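Zilska Classic Car Storage: Frequently Asked Questions

Which cars do you accept?
We accept passenger cars that are 15 years old or older. Small vans are possible if they go through the door, which is 2 meters high. Motorcycles we can't take at the moment.

Does my car have to be running?
No, but it must roll and it must steer. If the brakes are stuck, please write this in the form before you come, so that we can prepare the dollies. Moving a car on dollies costs extra.

How do I prepare the car for winter?
Wash it and let it dry completely. Fill the tank almost to the top and put in a fuel stabilizer. Check the antifreeze. Tire pressure can be a little higher than usual, but never more than the number written on the side of the tire. Please take out all food, also chewing gum and candy from the glove box. We had mice one time in the old hall in Zastavura and we don't want to have them again.

Should I change the oil before or after storage?
Before. Used oil contains acids and moisture, and it is better when they don't stay in the engine for months. If the car stood only a short time, you don't need to change it again in spring.
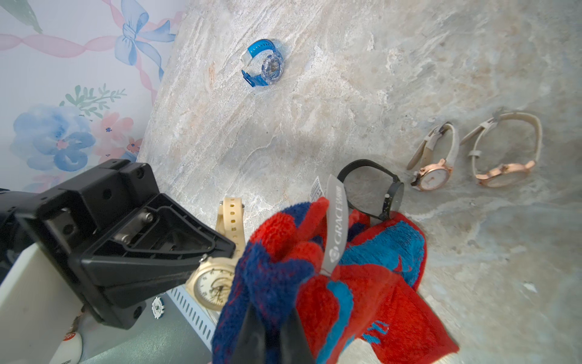 Lukoševičius wrote to us that he always did it in spring, for 8 years, and his engine had no problem from it. He asked if we could make the rule less strict. It is only our advice and you are free to do as you like with your own engine, but please don't bring a car that is leaking oil on the floor.

Do I leave the handbrake on?
Please leave it off. On many older cars the shoes or pads stick to the drum or disc when they stand for a long time. We put wooden blocks at the wheels.

What happens with the battery?
You can choose. Either we disconnect it and it stays in the car, or we connect it to a maintenance charger. The charger must be the type for your battery, so tell us if it is 6 volt or 12 volt. Members of the Carus owners' club get the charger without extra payment.

Can I visit my car?
Yes. Write us one day before. The hall is open for visits from 9 in the morning until 4 in the afternoon. You may start the engine only outside in the yard.

How much does it cost?
The winter season, from October to the end of March, is 306 euros for one car. The price includes a breathable cover, if you don't have your own. If you take the car home earlier, we don't return the difference.

Is my car insured in your hall?
The building is insured by us. The car must have its own insurance against fire and theft, and we ask for a copy when you bring it. Please check with your company that the insurance is still valid when the plates are taken off.

Can I work on the car in the hall?
Small things, such as changing a bulb, are fine. Welding, painting and any work with the fuel system are not allowed.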